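Shared workshop builds two-finger gripper, tests it first in simulation

May 30, 2024

Members of the Anard shared workshop have finished the software side of a home-built robot gripper and will start cutting parts for the arm it rides on this summer, builder Ostap Romaniuk said.

The project, called Brulon, began last September in Romaniuk's garage and moved to the workshop when he ran out of bench space. He is building it with Adelmo Mancuso, a retired machinist who drew the finger segments and the palm housing.

The two have been running the gripper in a simulated kitchen before they risk the real motors. Mancuso wanted a cluttered counter, so the program drops household items and odd shapes onto a marble top and the gripper has to pick one out.

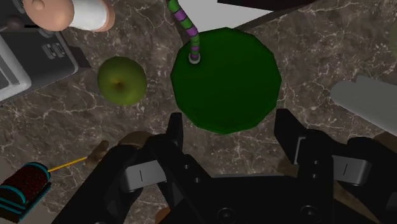

Reading time: 2 minutes

In one of the simulated setups, the open fingers point toward a flat, many-sided green disk, with a green apple lying to the left of it. Romaniuk said flat pieces are the hardest for the software, as the fingers have very little edge to close on. Round ones tend to roll.

The pair have logged 1681 simulated grasps so far. Each run is saved with the layout of the counter, and failed grasps are replayed with a slower approach. Mancuso checks the finger angles by hand against his drawings.

The real gripper will be black like the one on screen - Romaniuk already had the filament. The first printed finger cracked at a screw hole in April. A thicker version has held up on the bench, though it has not been fitted to a motor yet.

Parts have cost the builders $99 to date, mostly for bearings and screws. The motors came out of a scrapped label printer. Mancuso expects the arm to cost more and has set aside 4 weekends to machine the base plate on the workshop's mill.

Romaniuk plans to post the drawings and the simulation files once the arm can lift a full mug without dropping it. Members who want to try the simulated version can use the computer next to the laser cutter on open evenings.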